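Small Parts, Written Rules

At Bonent, a manipulation cell may not be scored until its procedure fits on one page. The page sets the start pose, the parts, the speed limit and the pass condition. Speed near the table is capped at 50 millimeters per second, and a task runs 32 times before any figure is reported.

Cube stacking is the usual entry task. A pass requires the upper cube to rest on the lower one with the gripper open and clear of both.

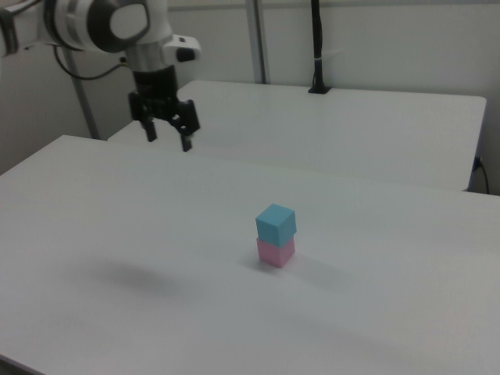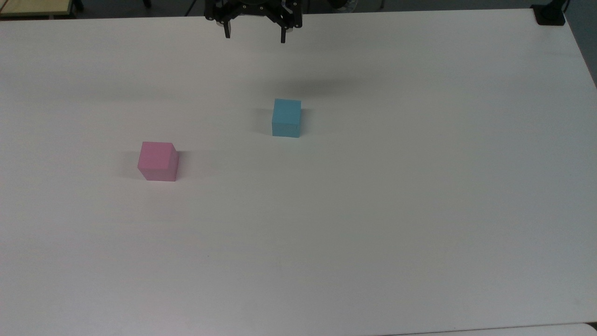
Most disputes concern resets. The Flarnia procedure lets the operator place parts by hand anywhere inside a marked zone. Cattaneo requires positions drawn from a printed list of 403 entries, used in order. The second method is slower, but two sites can compare results without arguing over who chose the easier layouts.

Logging rules are stricter. A stopped run counts as a failure unless the stop came from the safety circuit, and it stays in the record either way. Fingertip pads are replaced after 700 grasps, with the change noted beside the run number. The next revision, due in June, adds a lighting check at the start of each shift.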